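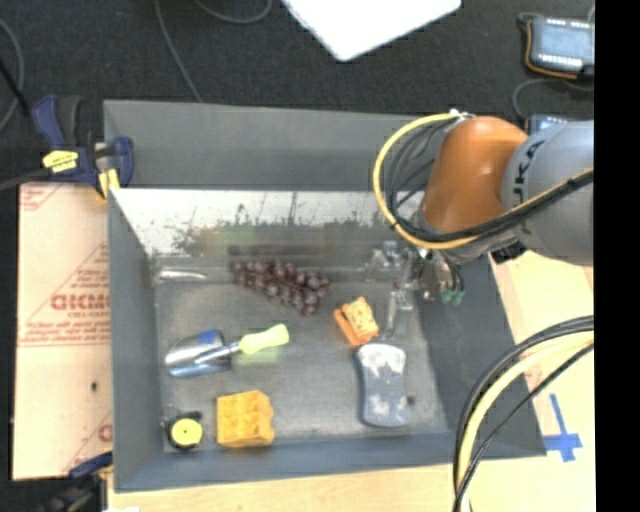
料箱抓取示范数据：物品摆放怎样随机化，反光箱壁要不要处理

Kamarul Menon

平台是KUKA机械臂加夹爪，料箱用夹具固定在木台面上，固定视角相机采集。箱内是混放的杂物：一串葡萄、一把小铲子、一个带黄色圆面的类似卷尺的东西，还有几块小件。目前采了3,054条抓取记录，用行为克隆训练，推理端跑在Ikden上。

现象：物品在箱底中部时抓取正常，靠近前壁和左侧角落时，预测的抓取点整体偏向箱子中心。另外箱子后壁内侧比较亮，有划痕和倒影，模型有时会在倒影上给出较高的抓取分数。

想问两点：
1. 每次重置场景时，物品位置该均匀随机，还是刻意多放角落？
2. 倒影是在数据里解决，还是直接给箱壁贴哑光膜？

Mereana Lockyer

先查数据分布，再谈模型。把所有抓取点投影到箱底平面画热力图。人工倒料的话，物品容易堆在中间，角落样本偏少，预测往中心回归是预期结果。

我们的做法是把箱底划成18格，每轮由脚本指定目标格，操作员把目标物放进该格，其余物品随意倒入。角落格的采样权重调高，训练时再按格子做重加权。注意贴壁物品的可行抓取角度本来就少，夹爪外壳会先碰壁，失败的尝试也要保留并打标签，别删。

验证集按场景切分，不要按单次抓取切分。同一次倒料里连续抓几次，画面几乎一样，随机切分会让指标虚高。

倒影问题：部署环境的箱子如果同样反光，就不要贴膜，否则训练和部署不一致。可以用箱体模型生成掩膜，把箱壁区域的抓取分数置零，标定准的话几行代码就够。夹具别松，箱子移位之后掩膜就错了，每次开采前核对一遍箱角坐标。

Angus Sheehan

贴膜吧，省事。我们贴了以后误检少了很多，没细测。

Ataahua Lowther

补充Mereana的回答。掩膜只管输出，输入端的倒影还在。我在Branby的料箱上试过，同一组物品每摆一次，换7种光照方向各拍一遍，抓取标签共用，倒影误检降得比单用掩膜明显。前提是拍摄期间物品不能动，机械臂要回到同一个位姿。

葡萄这类成串的东西建议单独统计。抓取后形状会变，同一个标签不能沿用到下一帧。我这边成串物品每种至少采80个不同姿态，低于这个数曲线很不稳定。

Kamarul Menon

热力图画了，角落确实稀。先按格子补采，贴膜暂时不做，光照那组放到十月。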